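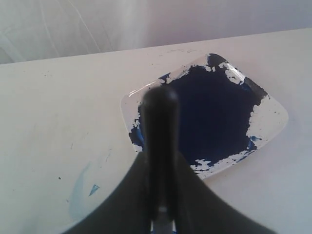 Going dark: a winter with the paint-it-nearly-black people

Noratwood is a street of 80 houses on the wet side of Kuris, and if you walk down it at half past four on a winter afternoon you can tell who's done it. Lamps on, curtains open, and behind the lamps nothing. A hole where the front room should be. Then your eyes catch up and there's a bookcase in there, a sofa, a man eating toast.

Dark rooms. Really dark. Navy, bottle green, a brown like wet bark, several sorts of black. Walls, skirting, radiator, ceiling if they've got the nerve. For years this was a street of white walls and oatmeal carpet, with the odd mustard chimney breast, and the mustard was considered daring.

I went because I'd been thinking of doing it myself. Small back bedroom, north facing, one mean window. It has been white, off-white, a different off-white, and a pale yellow that looked ill. A decorator I rang for a quote told me to stop fighting it. Light paint doesn't make light, she said. It needs some to bounce and you haven't got any.

So, Kuris. Two trains and a bus. Raining, obviously.

The shop first

Biltisach is the paint shop everyone there uses, on the corner by the bus stop, long and thin with a mixing machine at the back that sounds like a cement lorry. They've sold paint for a very long time and wallpaper for a bit less. The woman on the counter says that when she started the dark tins went to people doing front doors and the occasional teenager. Small tins. Now it's the big ones, and people coming back for a second big one.

Dark paint is a pain to mix, by the way. It starts from a different base, the clear one, with hardly any white in it, and then in goes a huge slug of pigment. That's why it costs more in some places and why you should buy all of it at once. Come back a month later for another tin and it might match, or it might be a whisker out, and on navy a whisker shows like a stain. If you've got two tins, tip them into one bucket and stir before you start. She made me write that down.

The best seller is one they mix in the shop and call Yin. Blue-black. On the card it looks like ink, and on a wall at midday it goes properly blue, much bluer than you'd like if you were hoping for black. By evening it's back to ink. People either adore this or ring up cross.

What goes wrong

Everyone I met had a horror story about the first coat. It looks dreadful. Streaky, patchy, roller marks, the old white grinning through like teeth. A couple at the top end of the street went to bed at that point and didn't speak much at breakfast. Then the second coat went on and it was fine, mostly. Some colours want a third. Reds are the worst for it and the deep blues aren't far behind.

A tinted undercoat helps a lot. Grey will do. The shop will tint it for you and it takes five minutes, yet most of the people I talked to had skipped it to save money and then spent more on the extra tin of top coat. I'd have done the same, I expect.

Then there's the wall itself. White forgives. Dark doesn't, at least not with any shine to it. Every bump of old filler, every place where somebody sanded in a hurry, the line where a wall light used to be – all there the moment the sun comes in sideways. One house on Noratwood has a perfect oval on the landing where a mirror was glued up by the last owners. They've hung a picture over it. The picture is too small.

So people go flat. As matt as they can get. Flat paint swallows the bumps and gives you that soft, chalky, slightly bottomless look that everyone is really after. Trouble is it marks. Run a fingernail down it, you get a pale line. Lean a bicycle on it, don't ask. The trade word is burnishing, where you rub at a mark and end up with a shiny patch that's worse then the mark was. There are tougher matts now, sold as scrubbable, and decorators seem to like them well enough for halls.
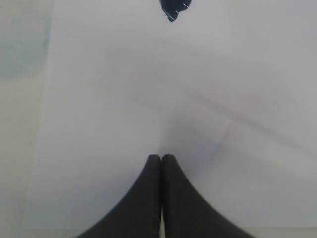 Which dark, though? This is where it gets hard, and where people stand in Biltisach holding cards up to the window for so long that the shop has put a stool there. The straight blacks scare people off, so most end up somewhere in the charcoals. And charcoal is never one colour. Look at the pair of dark shapes in the picture here, the ones leaning together like a pointed arch: same matt near-black finish all over, and yet it's deeper along the seam where they meet and goes to a faint lighter grey out on the flanks. A room does exactly that. Corners drop away, the curve of a chimney breast comes up paler, and the card you liked is really only true for a strip in the middle. Paint your sample across a corner. Both sides of it, big, and leave it up for a few days.

Not on the wall straight, if you can help it. Lining paper or a bit of board, so you can carry it about the room. Sample squares painted direct on to the wall leave an edge and that edge will still be there under three coats. See above re: sun coming in sideways.

The ceiling argument

Do you or don't you. I heard this gone over in four kitchens and it was never settled.

The case for stopping at the walls: it's cheaper, your neck doesn't hurt, the light fitting has something to bounce off. The case against is that a white ceiling over navy walls looks like a lid. There's a hard line all the way round at the top and your eye goes straight to it, and suddenly you know precisely how low the room is. Take the dark up and over and the line's gone. The house at number 13 has done every inch, cornice and all, even the inside of the window reveal, and it's the only room I sat in where I couldn't have told you the height. Could have been a chapel in there.

Number 16 took one look at that and did the walls only, with a pink ceiling. Dirty pink, like plaster before it's painted. I liked it better than I wanted to.

Bulbs matter more than either of them will admit. One big light in the middle of a dark room is miserable. It makes a bright puddle and leaves everyone in the corners looking like they've had bad news. What works is lots of small lamps, low down, warm ones. You'll need more than you think and then you'll need more sockets. Budget for an electrician, or for tripping over extension leads, which is what most of Noratwood does.

Dust, and other complaints

Dust shows. I hadn't thought of this. White woodwork hides it, dark skirting wears it like a shawl. Same with cat hair, toast crumbs, and that fine grey stuff that comes off new carpets for months. A man near the bottom of the street keeps a clean paintbrush on the windowsill to go along the tops of things, and says he's now the kind of person who does that.

Damp is the serious one. A dark wall won't cause it but may well hide it for a while, black mould on a black wall being not easy to spot, and in Kuris there's plenty about. Get the wall dry first. Feel behind the furniture. If the room smells of old flannels, sort that out before you spend a penny on paint.

And selling up? The estate agent's window in the high street is still all white rooms. I asked inside and was told buyers like a blank. Then again, over on Noratwood a house with a bottle green dining room sold this July, and the buyers asked for the name of the colour.

Does it cheer anyone up? I asked this a lot, it being the middle of winter and me being the sort who needs cheering. Answers varied. Cosy came up over and over until I stopped writing it down. One woman said her living room used to nag her to tidy it and since it went dark it's stopped. Another hates hers. She did it after a long week off work, in Yin, on her own, with the radio on, and she thinks now she was just tired and wanted to be in a cave. She's going back to cream when the weather's better. She's been told it'll take four coats and a stain block, and she has already bought the stain block.

I came home with a bag of sample pots and did two big sheets of lining paper, across the corner as instructed. The brown is out, looks like gravy. The green's nice till about two o'clock. Yin has been up by the window since the weekend and I keep going in to check on it.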